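Teaching the arms to suture by teleop: how many demos before it stops being silly?

jyoti_b
Started this in May and I'm stuck, so here goes. I drive a two-arm surgical setup from a console and record everything so a policy can learn to close small cuts from my demos. We're at 500 recorded throws now, mostly mine, a few from my labmate. Needle pickup is great. Handing the needle over is okay. The first bite into the tissue is where it falls apart, it comes in way too flat and skates along the surface. Do I just keep recording? My wrists would like a vote.

merent40
Keep recording. We were at over 3605 clips before our bite angle settled down, and that was on foam pads, which are a lot kinder than real tissue.

Clangate
Hard disagree with merent40. If the first 500 are teaching it a flat entry, the next 500 will teach it a flatter one. Go watch your own demos at half speed. I bet you're starting flat and fixing it mid-drive with your wrist, and the policy learned the start but missed the fix.

jyoti_b
Ugh. I watched a batch last night and yeah, I do that on maybe a third of them. I didn't feel it at all while I was driving! So do I throw those out or keep them as recoveries?

Clangate
Throw them out for now. Add recoveries back once the plain version works.

merent40
And I'd keep them. A policy that has only ever seen perfect entries has no clue what to do when the tissue shifts under it. Ours got brittle as heck after somebody cleaned the data.

veltosville_lurker
Are you scaling your motion at the console? We run 2 to 1 and it made everybody's demos smoother, but slower too, and the policy picked up all the hesitating. You could see it sitting there thinking about it, same as I do before I parallel park.

jyoti_b
No scaling so far, I might try it. For now I changed one habit, which is that I stop with the needle over the cut and get the angle right before I go down, every single time. The left grasper waits close by with its jaws a little open so it's ready to help. I'm working the middle cut between ones that already have their knots in, and this is the kind of setup I mean:

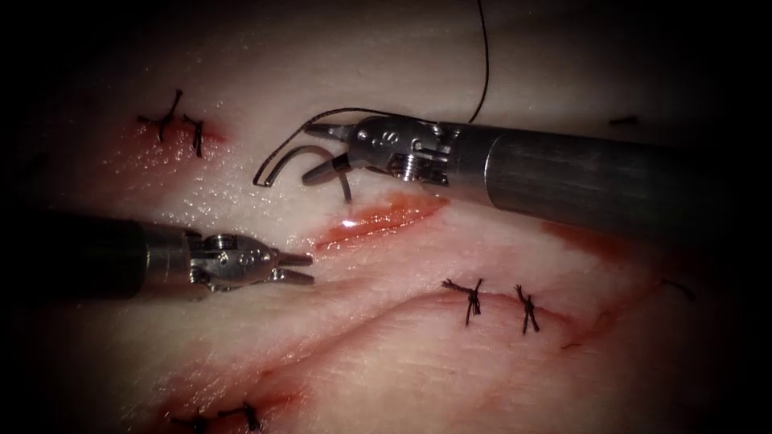 Rajkumari Pathak thinks the pause is a mistake, by the way, and asked me to pass it on: a policy with no memory of how long it has been waiting can learn to hover forever, so either trim the still part out of each recording or keep the hand moving very slowly through it.

Clangate
Okay, that's a good point and I hadn't thought of it. Trim it. Leave the angle change in and cut the dead time after.

merent40
Or give it some history as input so it knows it has waited already. Trimming by hand is miserable, ask me how I know.

jyoti_b
I can script the trim from the joint speeds, I think. Plan is 40 fresh demos with the new habit, trained by themselves, then the same 40 mixed in with the old pile. If the small set wins, Clangate gets bragging rights. If it doesn't, I'm back at the console and merent40 owes me a wrist brace.

merent40
Deal. Post the numbers for both, please, even if they're ugly.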